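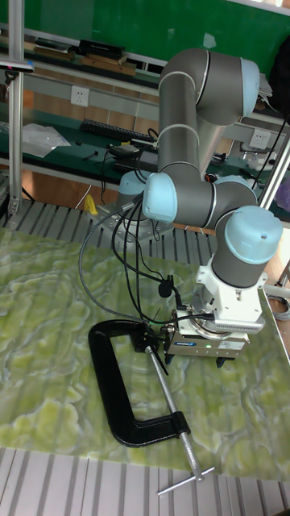 What size C-clamp should I buy first?
Whatever spans the thickest thing you glue or drill most often, plus a little room for scrap blocks. People tend to buy one size too small, and then buy the right one a month later. We sell both and have made our peace with this.

How tight is tight enough?
Snug by hand, then a quarter turn on the T-handle. If you are reaching for a length of pipe to slide over the bar, you need a bigger clamp or a calmer afternoon. Most bent screws that come back to the Havcombe counter got that way with help.

Will it mark my work?
The jaw is iron and your work probably isn't, so yes. Put a scrap of wood or thick leather on each side. The Jarkell pads we carry also do the job and get lost at the same rate as everybody else's.
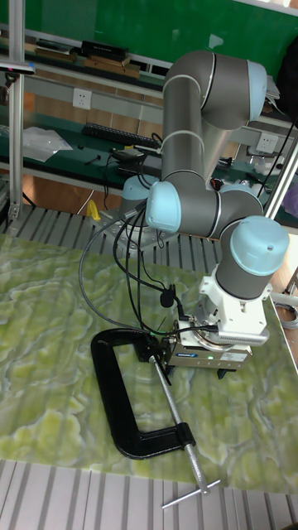

Maarten Hendriks
Workshop Hire and Returns, Ankrah Tool Library

How should I put a clamp down between jobs?
Flat, on its side, with the screw still in. A big black C-clamp lying on a green marbled top looks rather grand, and it won't roll. Watch the T-handle, though — on a long screw it can reach past the edge of the table, at a height well suited to pockets and hips.

Do I need to oil the screw?
A drop of light oil on the threads every October, wiped off again. Forum users have posted 1,306 replies on which oil. We use whatever is in the can.

Can I borrow one instead of buying?
Members can take up to 15 clamps at a time for two weeks. The library owns 400, of which a fair number are in members' garages, resting. Please look in yours.

The handle bar slides and pinches my finger. Is it faulty?
No, that is the traditional design. Let the bar drop to one side before you turn it, and keep the other hand on the frame.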